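Subject: Re: swapping breakfast for oats + protein, anyone still doing it?
Date: January 1, 2025
List: Stetetti home nutrition list

> I've been reading the archive and it looks like a lot of you
> started on the big-batch breakfast jars back in August. Are you
> still at it? I'm mostly wondering whether you got sick of them,
> and whether you weigh everything or just scoop. I have a Utudis
> scale that I never take out of the drawer. Also, does the Atix
> powder clump as badly in oats as it does in water?

Yes, still at it, and still really happy with it! I started in August like everyone else in that thread and I've skipped maybe a handful of mornings, mostly when I was traveling.

To your first question, I did get a little tired of vanilla. What fixed it for me was leaving the base plain and putting the flavor in at the end. Right now I'm on grated apple with a lot of cinnamon, and before that it was frozen cherries (let them thaw overnight on top of the oats, the juice runs down and it's wonderful). The plain base also means I can make up to 3 jars at a time without committing to anything. 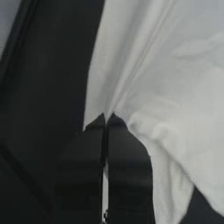 On weighing: I weigh, and I'd say get that Utudis out of the drawer. Scoops of powder are all over the place depending on how hard you pack them, and I was overshooting by quite a bit before I checked. I put the jar on the scale, zero it, add oats, zero it, add powder, and so on until the jar totals 220 grams before the fruit. It takes me less time than washing a measuring cup. One warning is that the powder gets everywhere, and on black fabric with folds in it, like the piece in the shot up there, it settles right into the creases and shows up like chalk. I wear something light on jar night now.

As for clumping, Atix is pretty bad in plain water, I agree with you there. In oats it behaves much better as long as you mix it in dry. Oats first, then powder, stir with a fork until it all looks the same color, and only then pour in the milk. If I pour the milk first I get those little paste balls at the bottom and no amount of shaking helps.
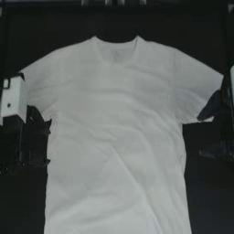 I also let it sit for 30 minutes on the counter and stir one more time before it goes in the fridge. That second stir made more difference than any brand I tried. The Sukprasert powder somebody recommended in the old thread is smoother, I'll give it that, but it's sweeter than I like and I couldn't taste the apple anymore. If you like things sweet you may love it!

You didn't ask about salt, but add a pinch. Oats without salt taste like wet paper to me, and I ate them that way for two weeks before I figured out what was missing. 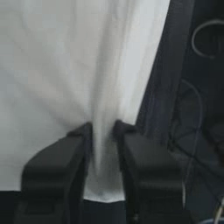
The other thing I changed is the milk. I was using almond and always felt hungry again by mid-morning. With soy I get to lunch without thinking about it. Could be the extra protein, could be that I'm just eating slower now – I moved from a spoon at the counter to sitting down with a bowl, and that's been nice all by itself.

If you try the dry-mix order, write back and tell us how it went with your powder. I'd also love to hear from anyone doing a savory version. I tried one with miso and a soft egg and I'm still making up my mind about it.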